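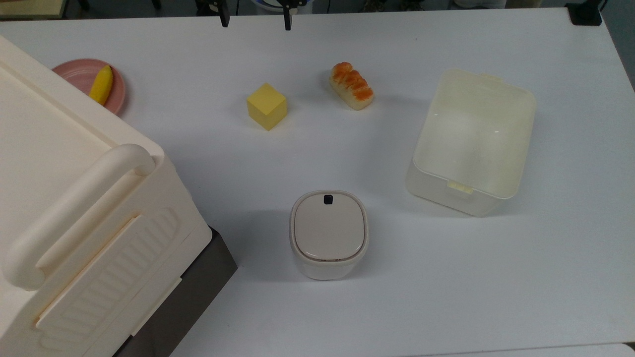 A cream storage box, a lidded canister and a few of the play pieces on one of the white tables at the Karow Street toy library.

Toy library reopens Wednesday with new boxes, same old banana

The toy library on Karow Street opens its doors again Wednesday at 10 a.m. after being shut for most of November for a full sort-out of its shelves.

Every set has been opened, checked, wiped down and put back in a box with a lid. That's 276 sets in all. Play food took the longest, says Benedetta Colombo, who has run the library since it was two shelves in the back of the Olivares reading room.

"Trains are easy. You either have the track or you don't," she said Monday night, still at it. "Food goes everywhere. We found pieces of the bakery set in with the farm, in the dress-up, inside a drum."

Of the 276 sets, 139 are going straight back out on loan. The rest either need a part or are waiting on labels, and will be added a shelf at a time. List is taped inside the front door and will be updated by hand.

What's changed

Cardboard is gone. Most of the old boxes had been taped so many times the tape was doing the work. In their place are plastic storage boxes, the larger ones cream colored with a rounded handle and a ribbed wave pattern down the side. Smaller sets go in see-through containers with clear lids, so you can check whats inside without tipping it all out on the floor.

Little square canisters with beige lids are for the small stuff. Coins from the cash register, game counters, dice. These stay at the desk and you ask for them. Under-3s sets won't have a canister.

The boxes and canisters came to $899, paid out of the fall book sale and a gift from Gunero Hardware, next door but one. Gunero also gave the shelf brackets, which go up next month.

Play food is now sorted by meal instead of by color. So the yellow banana goes with a pink plate and the breakfast things, and the glazed loaf is back in bakery, where it should of been all along. Foam cubes have their own box. People have been asking for the foam cubes for years, mostly people with downstairs neighbors.

How to borrow

Same as before, more or less. Two sets at a time per family, 2 weeks, one renewal if there's no one waiting. Bring the card you already have. Old cards are good, including the green paper ones.

New families sign up at the desk. Bring something with your address on it. No fee to join, no late fees either, though Colombo would like it known that she does call.

Check the box before you leave. There's a contents card in each lid, with the pieces written out. Tick them off at the white tables by the window, then again when you bring it back. Something missing? Say so. Pieces turn up under couches and can come back any time, in an envelope through the slot if you like.

Please don't wash the foam at home. Damp cloth only.

Parts wanted

Still missing, if anyone has them in a drawer:

Lid for the toy teapot, blue
Three wheels, the Skarnance wooden truck
The key for the cash register
Any puzzle piece showing a goose's head

Drop off at the desk or in the slot. No questions.

Donations of whole toys are on hold until after the new year, there's no room. That goes for stuffed animals in particular. A bag of them was left on the step over the weekend and has been passed on to the thrift shop on Olivares Avenue.

Repair table

Edin Milošević will be back with the repair table the first Saturday of each month, 9 to noon, starting next month. He does wheels, hinges, loose handles, music boxes that play too slow. Not batteries that have leaked, please, take those to the county drop-off.

"Bring it with all the bits, even the broken bits," he said. "Especially the broken bits."

He is also looking for somebody who can sew, for the dress-up rail. A couple of hours a month, machine provided. Ask for him at the desk or leave a note.

Hours

Wednesday 10 to 4
Friday 1 to 6
Saturday 9 to noon

Closed Mondays, Tuesdays, Thursdays and Sundays. Returns can go in the slot any time if they fit. Big boxes don't, and please do not leave them outside, we had rain get into the marble run in the spring and it's never been right.

Stroller parking is at the side door, where the ramp is. Front steps are being repainted this week so use the side anyway. Street parking on Karow is free for the first hour, the lot behind Gunero is for customers only and they do check.

Story time starts up again the week after opening, Friday at 3:30, on the rug at the back. Ages 2 to 5 with a grown-up. No sign-up needed. Cookies if Benedetta gets to the store.

Correction: an earlier notice on this page gave the Wednesday opening as 9 a.m. It's 10.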